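Imprimer | Envoyer par e-mail
Temps de lecture : 4 minutes
Dernière mise à jour : janvier

Ma fille ne veut plus aucun légume à table, vous faites comment ?

Posté par Maman_de_Clernolville

Bonsoir tout le monde,

Je me lance parce que je tourne en rond. Ma fille a deux ans et demi et jusqu'à cet été elle mangeait de tout, vraiment de tout, même les épinards de la cantine de la crèche (il paraît qu'elle en redemandait !). Et puis du jour au lendemain, plus rien. Elle accepte les pâtes, le riz, le fromage, la compote, et le reste finit par terre ou dans la main du chien. Enfin, la gueule du chien, vous m'avez comprise.

J'ai essayé de cacher les courgettes dans la purée - repéré dès la première cuillère. J'ai essayé le gratin, le velouté, les petites galettes de carotte. Mon mari dit qu'il faut laisser couler, ma belle-mère dit qu'il faut la laisser devant son assiette jusqu'à ce qu'elle finisse, et moi je suis au milieu et le repas de midi devient une corvée pour tout le monde. Samedi dernier on y a passé une heure pour trois haricots verts, et elle ne les a pas mangés.

Elle grandit bien, elle dort bien, elle n'est pas fatiguée. Je ne suis pas affolée, mais j'aimerais savoir si chez vous c'est passé tout seul, et surtout ce que vous mettiez dans l'assiette en attendant.

Merci d'avance !

Posté par Cherry Mae Talavera

Coucou ! Alors déjà, respire, j'ai eu exactement la même chose avec mon deuxième, au même âge à peu près, et on en est sortis. Ça s'appelle la néophobie alimentaire, c'est très courant entre deux et six ans, et le pédiatre nous avait dit que si la courbe de poids suivait, on pouvait attendre tranquillement. Parles-en quand même au tien à la prochaine visite, ça ne mange pas de pain (pardon).

Ce qui a changé nos repas, c'est d'arrêter d'en parler. Plus de « goûte juste un bout », plus de bravo, plus de dessert en récompense. Je mettais les plats au milieu de la table, chacun se servait, et je posais toujours une chose que j'étais sûre qu'il mangerait. Les premiers jours, il n'a pris que du pain et du riz, et j'ai dû me mordre la langue, je te jure. Au bout de deux semaines il a piqué un morceau de carotte dans l'assiette de sa sœur, sans rien demander à personne. J'ai fait semblant de regarder par la fenêtre !

Et arrête de cacher les légumes, si je peux me permettre. Le jour où il a trouvé du chou-fleur dans sa purée, il s'est méfié de la purée pendant un mois entier. Je préfère maintenant un petit tas de légumes bien visible à côté, quitte à ce qu'il reste là.

L'autre chose, c'est de les faire toucher en dehors des repas. Écosser des petits pois, laver les tomates dans une bassine, déchirer la salade (il en fout partout, prévois un torchon). Même jouer à la marchande, ça compte ! Le mien vendait du maïs et des piments à toute la famille à des prix scandaleux, et il a fini par me demander quel goût ça avait en vrai. 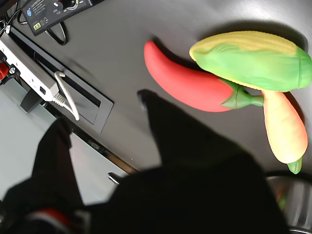 Du coup on est allés au marché d'Orkness et je l'ai laissé choisir un légume, n'importe lequel. Il a pris un fenouil énorme. Il ne l'a pas aimé, moi non plus d'ailleurs, mais il l'a mis dans sa bouche et pour nous c'était déjà une petite victoire. La fois d'après c'était un radis, et les radis il en mange encore - avec une tonne de beurre, on ne va pas chipoter.

Pour ta belle-mère, j'ai la même à la maison. J'ai fini par dire que c'était la consigne du médecin et elle n'a plus insisté. Courage !

Posté par bautista_papa

essaie les légumes crus, chez nous tout ce qui est cuit et mou c'est non. concombre en bâtonnets, poivron rouge, ça passe avec du fromage frais. et ketchup si besoin, tant pis

Posté par Lucie de Proltholm

Je plussoie Cherry Mae pour le fait de ne rien dire. Chez nous ça a duré jusqu'à six ans quand même, je préfère prévenir, avec des hauts et des bas. La soupe est revenue en premier, à condition de la boire à la paille. Les haricots verts, j'attends toujours.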